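Library > Fundraising and Community Giving > Chapter 6

Chapter 6
Asking Small, Asking Often: How Annual Funds Work

In March, the public library in Saldale mailed 3,000 letters. Each one asked for a gift of any size to keep the reading rooms open on weekday evenings. By the end of the drive, 400 households had sent something back, and 116 of them had never given before. Menaka Khan, who ran the campaign from a desk behind the returns counter, was thrilled with that second number, and by the time you finish this chapter you should be too!

A first gift is the start of a long conversation. Most people who give to a school, clinic or library begin with a small check, and the way they're thanked has a lot to do with whether they write another. Khan called 37 of her new donors herself in the first week. She asked what they liked to read, and she took notes.
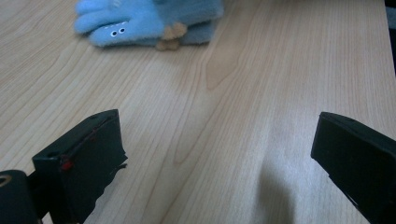

Those notes went into a plain card file, and a year later they shaped the second letter. Families who had talked about story hour heard about story hour. Gitau Nyamweya, who studied the Saldale drive for the Lunde Foundation, calls this "listening on paper," a phrase we'll borrow throughout the chapter.

We'll look first at the letter itself, then at the thank-you, and then at the tricky matter of when to ask again. Keep the Tondik Clinic case from Chapter 5 handy, as its mailing list makes a great comparison (its gala did well, but its annual fund had barely begun).

Key terms: annual fund, first-time donor, renewal rate, lapsed donor

© Prindico Press. All rights reserved. | Contact | Back to top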